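Tuesday night, robotics club, week four. I joined in September because the flyer said no experience necessary, and I have been holding up my end of that bargain.

The job this term is doors. Our group is called Nalano, a name that won a vote I missed, and we're meant to put together a set of 500 cabinet openings and closings, all done by hand with the gripper, so that the arm can learn from them later. Kamran Najafi drew up the schedule. He gave me the seven o'clock slot and a spreadsheet with a column headed "remarks," which I have filled with remarks.

Opening a cabinet is something I thought I had down by age three. With two fingers on a stick it's a different business. You come at the knob straight, squeeze, pull back slowly and swing your whole body out of the way like you're letting someone past in a movie theater. Rush it and the pads slide off, and that one goes in the reject folder. I own a fair share of the reject folder.

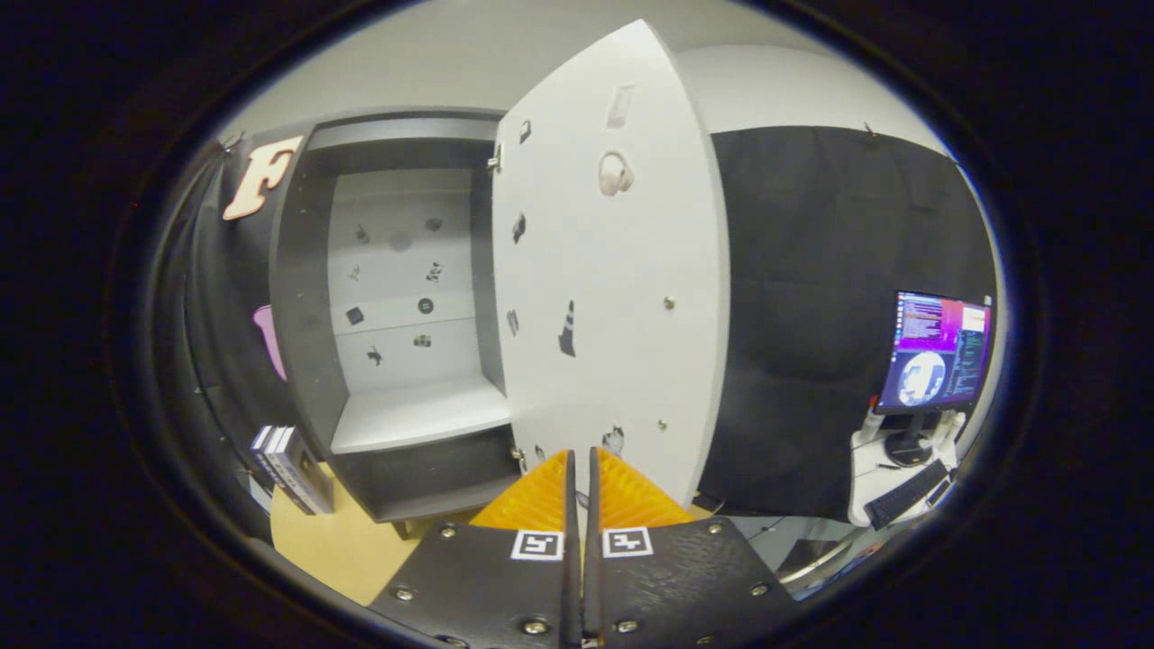 Door open, stickers and all. I'm fond of the traffic cone.

Ásdís Egilsson went through my batch afterward and wrote "elbows" next to eleven of them. She didn't elaborate. She can do the whole thing in one smooth pull while talking about her landlord, so I watched her for a bit and tried copying the landlord part too.

My last six were clean – she even said "fine" about one. We're at 594 if you include rejects, and Kamran doesn't. Next week is drawers, and I've been practicing in my kitchen with salad tongs.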